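December, workshop notebook, late morning

Started the second round on the Pillow finish this morning and I'm already grumpy with it. For anyone picking this up cold: Pillow is what we've been calling the soft matte oil blend, the one that's meant to feel like nothing when you run your hand over it. Round one looked lovely for a week and then went patchy wherever the end grain was, so I've gone back to bare wood on all the test boards and sanded to 400 this time. My shoulders know all about it.

Batch 7 is the Grendby oil with a bit more wax in it. Batch 12 is the same oil with the Janier hardener, mixed by weight on the little scale (please stop using the little scale for coffee, the tray is sticky). I wiped both on thin, left them while I had a cuppa, then buffed off with old T-shirt. Batch 12 went tacky much faster than I'd like. It's fine on a small board, but on a whole tabletop you'd be chasing your own edge the whole way round and swearing.
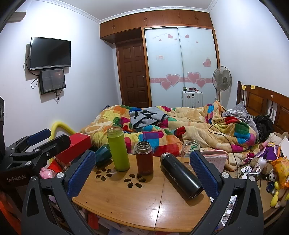 Water rings are the thing I really want to sort out before we offer this to anyone. My test so far has been a wet glass on a flat board, left overnight, and I think it's too kind. People don't treat tables like that! They park a drink bottle beside a thermos, lay another thermos down on its side, and leave an empty jar behind it all, right across the seam where the boards meet. So the next lot of test pieces need a glue joint down the middle, and a few cutouts as well, even plain round holes, so there's end grain on the inside edges for the finish to soak into. I'd bet the colour goes darker there first.

Other bits. The Šťastný scraper is a beauty now that I've turned a proper burr on it, and I used it on the last two boards in place of the coarse paper. Much less dust, and the grain came up clearer under the oil. It does leave tiny ridges if you get lazy with the angle, and I got lazy.

Offcut 2085 from the rack has a grey streak that won't sand out, so I've kept it for colour tests only. Don't glue it up into anything nice.

To do: joint up four new boards, drill the holes, try batch 12 with half the hardener. Oily rags are hanging flat on the line out the back, leave them there till they're stiff. We're nearly out of gloves too, mediums especially.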